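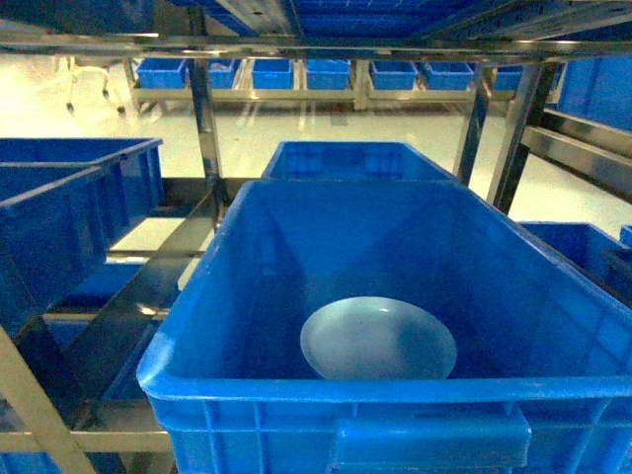 Hot weather chores for the hens

Okay, I've been promising this list forever, and it's finally cool enough on the porch to type! We have 13 laying hens now and they feel the heat way before I do.

Change the water twice a day. I dump the old stuff on the squash, which loves me for it. A frozen jug set in the waterer keeps it cool until supper.

Go easy on corn and scratch in the afternoon. Mine get cucumber ends and watermelon rind (they fight over the rind!).

Rake the bedding thinner than you would in winter, 2 inches or so, and turn it every few days. If you smell ammonia when you open the door, you waited too long. I've done it plenty.

Collect eggs before lunch and again before dark. My neighbor Dalal got me started on penciling the date on the blunt end, and now I never have to guess.

Mites! Check under the roost bars at night with a flashlight. I missed them last September and spent a whole weekend scrubbing.

Next up is the dust bath, once I find my good shovel.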